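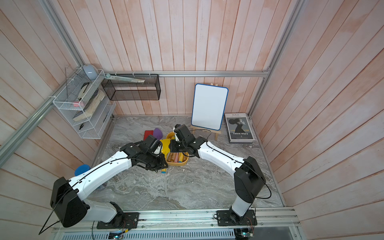
Photo: Stondinport Robotics Club

Workshop tips: keeping a two-arm cell tidy enough to work in

Posted January 22, 2019

These notes come from the club's tray-packing project, in which two arms share one shallow tray. Most apply equally to a kitchen drawer or a potting bench.

Choose a tray that contrasts with the floor. Yellow on gray marble pattern is easy to find, both for a camera and for a student looking for a dropped part. Avoid trays with a glossy finish.

Mark the tray position with two corners of masking tape. Replace the tape when the edges lift. Our tape went unchecked for most of November and 53 runs had to be thrown out.

Sort by shape before sorting by color. Short cylinders such as chalk lie side by side and stay put. Long handles should go in last, all pointing the same way. 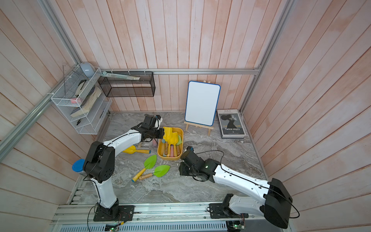 Wide tool heads need more room than their handles suggest. Rakes and shovels catch on each other, so load them one at a time and leave a finger's width at the rim.

Chalk sheds dust. Wipe the floor with a barely damp cloth at the end of each session – never spray near the boards on the front rail. A soft paintbrush clears the slots in the aluminum.

Leave slack in the cables at every joint, then move each arm by hand through its full reach with the power off. A cable that goes tight anywhere will fail there.

Check the base bolts on a schedule. The Fosdale team does it every 155 runs and we have copied them.

Log each run on paper as well as on the computer. The book for this project stands at 769 entries and is kept in the cabinet by the door.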